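Forum: Tenant and Property Matters – Metdale Residents' Association
Topic: Proposed change to the storage of cleaning products in shared laundry rooms

Posted by: V_Hrytsenko
Members are advised that the board of the Residents' Association has received a proposal concerning the shared laundry rooms at Erkau Court and Jemlow House. Under the proposal, residents would no longer be permitted to leave detergents, sprays or other cleaning products on the open shelves. All products would be kept inside the apartment and carried to the laundry room when needed. The proposal would affect 28 apartments at Erkau Court and 33 at Jemlow House. Comments are invited in this thread before the matter is put to a vote.
Vsevolod Hrytsenko, Secretary

Posted by: erkau_top_floor
I wish to record my objection. Residents on the upper floors of Erkau Court do not have an elevator. Carrying a full basket and a heavy bottle down five flights is not reasonable, particularly for older members. The shelves were installed for this purpose and were paid for out of the common fund at a cost of 2,980. I would ask the board to state what problem the change is intended to solve.

Posted by: M.Derkach
The problem is spills. The floor at Jemlow House has been treated twice for residue, and the second treatment was charged to all residents equally. I support the proposal in full.

Posted by: jemlow_ground
I support it in part. Spills are one concern, but the larger one is products with no readable instructions. A shared room should not contain items that other users cannot identify. The house rules already require that any product left in a common area carry its original label.

Posted by: erkau_top_floor
The rule cited by the previous member refers to the original label. It does not say in which language the label must be written. Several households buy products from abroad, and those products are labeled as the law of the country of sale requires. I do not believe the board should restrict them.

Posted by: jemlow_ground
I accept that the rule is silent on language. My point concerns safety. If a child opens a bottle, the adult present must be able to read the warning.

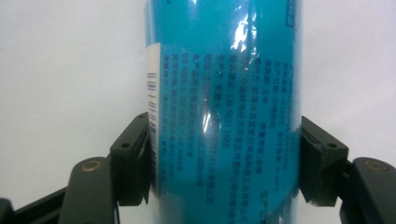
Teal container with small Chinese print on the label.

Posted by: M.Derkach
A translated sticker would meet that concern. Residents could write the type of product and the apartment number on it. I would still prefer closed storage, but I could vote for this as a compromise.

Posted by: erkau_top_floor
I could also accept stickers, provided that the shelves remain. I do not agree to apartment numbers being displayed – a first name or initials should be sufficient.

Posted by: V_Hrytsenko
The comments have been noted. The board will prepare two versions of the text: one requiring removal of all products, and one permitting labeled products on the existing shelves. The question of apartment numbers will be listed separately. The current rules remain in force until the vote, which is planned for August. Members who are unable to attend may submit a written vote to the Secretary.

Last updated: 19/02/2024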